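4. Planning and Budgeting for a Tabletop Kitchen Cell

4.1 Why we are writing about money at all

Most papers on kitchen manipulation give the make of the arm, a paragraph on the controller, and then move straight on to results. We have always enjoyed reading those papers, but when our own group at Mededdale sat down to plan a cell of this kind we found very little in them that helped us fill out a purchase request. What should be bought first? What can wait a year? How much of the budget should be kept back for the small things that wear out, go missing, or prove to be the wrong size? This section is our attempt to write down what we learned, in the hope that a lab of similar size (a few students, one shared room, and one grant that has to stretch) can borrow the parts that fit and ignore the rest.

We should say at the start that our figures are shares and rankings more than prices. Prices for arms and grippers differ a good deal between regions and between one quarter and the next, and a table of exact amounts would be out of date before this paper reached a reader. Lead times and the order of purchases have held up better, and so we lean on those.

4.2 The task sets the shopping list

Our planning began with the task family and worked outward. We wanted short episodes of picking, placing, and rearranging food items and containers on a counter, with a plate as the usual starting point or goal. That one sentence already settles quite a lot. A parallel gripper is enough. The payload can be modest. The reach has to cover the counter and, if possible, the neighboring sink area, but it need not cover a full-sized room. The surfaces should look like a kitchen, with all the visual busyness a kitchen has, and yet the whole thing must be small enough that one arm can get at most of it.

For that last reason we chose a play-scale kitchen over a section of real cabinetry. We did price the real thing, and we were tempted — there is something very appealing about working at a proper counter — but the cost of the cabinets was the least of it. A full-sized counter pushes the arm up a size class, and the larger arm wants a heavier mount, a larger guarded area, and in our building a separate electrical review. Once all of that was added up, the countertop had become the most expensive choice in the plan without ever appearing as a large line in the request. We suspect other groups have walked into the same thing, and we would gently suggest that anyone drawing up a budget write the scale of the workspace at the very top of the page, before any equipment is named.

4.3 Four groups of purchases

We sorted everything into four groups, and we found it useful to give each group its own rule for when money could be spent.

The first group is the arm, its controller, and its mount. These are capital items with long lead times, and in our case they had to be ordered before the grant's second year began. We used the Skindo planning sheet, an in-house spreadsheet that lists each item with its lead time, its expected life, and the other items that cannot be used until it arrives. The sheet is plain, but it kept us from ordering the controller a full quarter ahead of the mount it had to be bolted to.

The second group is the gripper and its fingers. We list these apart from the arm because they live a harder life. Fingers press down on plates and counters many times in a session, and their edges and pads should be treated as supplies. We recommend budgeting for at least one complete spare gripper from the first day. Ours came through Cabral, a small supplier that was willing to quote the spare and the first unit together, and the saving paid for a season of replacement pads.

The third group is the furniture: the play kitchen itself, its shelf, sink, and backsplash, and the screws and brackets that keep it all from creeping across the table. These items are cheap next to the arm, and it is easy to buy just one of everything. We would encourage buying two. Toy kitchens go out of production without notice, and a matching replacement is worth far more than its shelf price when the alternative is a workspace that no longer looks like the one in last year's recordings.

The fourth group is props, meaning the plates, cans, cups, bowls, and pieces of play food. We first set aside 400 dollars for props and thought ourselves generous. It was gone within 7 months, mostly on second and third copies of things we already had. Small food items are the worst offenders, as they roll under cabinets, lose their paint, and find their way into other people's projects. Our present rule is to buy each prop in threes, keep one in use, one on the shelf, and one sealed in a labeled bag as the reference copy.

4.4 Counter space as a budget line

One idea that took us far too long to reach is that counter space is itself something to be budgeted. Every prop placed near the plate takes away some of the room in which the fingers can open and come down, and a prop that costs a couple of dollars can easily cost an afternoon of failed grasps. We now plan layouts and purchases together. Before a new prop is approved, somebody puts a paper cutout of its footprint on the counter alongside the usual items and checks that the gripper still has a clear approach from above.

Figure 6 gives a feeling for how close things stand in practice. In each view the gripper has come down over the red plate, and both a can and a red chili pepper share the counter with it. The pepper lies nearer the front of the counter in (a) and (c), and in (b) it is toward the back edge with the sink just behind. The can moves as well: it is to the right of the plate in (a) and (c), and to the left in (b), where a different can is in use. None of these props is expensive. All of them have to be thought about when deciding how wide the fingers should open and how bulky a gripper body one can afford to hang above a small counter.

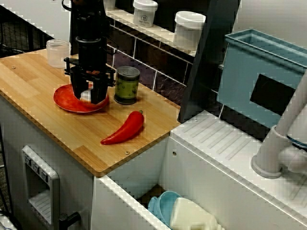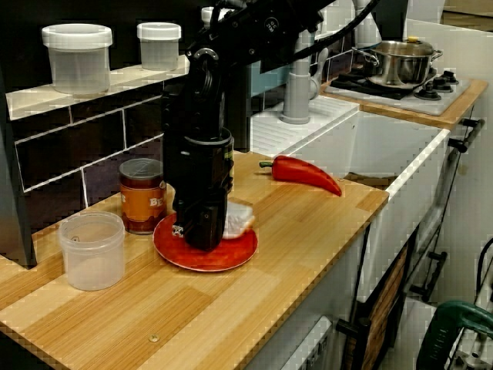
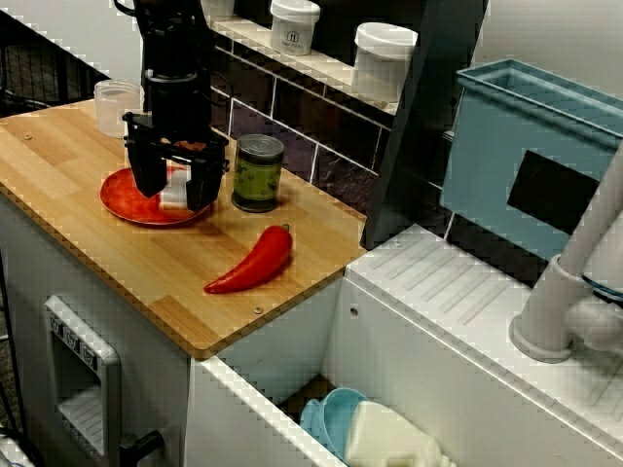
Figure 6. The gripper lowered over the red plate on the play kitchen counter, with a can and a chili pepper close by. Panels (a) to (c), in order.

4.5 What we would do differently

If we were starting over with the same money, we would move a slice of it from the first group to the third and fourth. Our original request gave the arm nearly everything and treated the kitchen as an afterthought, and we spent the following winter asking for small amounts of money again and again, each request needing its own form and its own signature. A single props-and-furniture line, set at 11 percent of the total and renewed every year, would have covered all of it. The Wevitz project, which shares our room and runs a similar cell, has since adopted that share and reports that it is comfortable, though they also use fewer food items than we do.

We would also ask for the spare gripper and the duplicate kitchen in the opening request, when reviewers expect large numbers, and leave software licenses for later. Licenses can nearly always be started in the middle of a year, while a discontinued countertop cannot be had at any price once the last seller has run out. Finally, we would set aside storage from the beginning. Two shelves and a set of labeled bins cost us very little in the end, but they came late, and by then we had bought some 6 props twice over without knowing we already owned them. Section 5 turns to the staffing side of the same plan and to how many hours of operator time each month of recording should be expected to need.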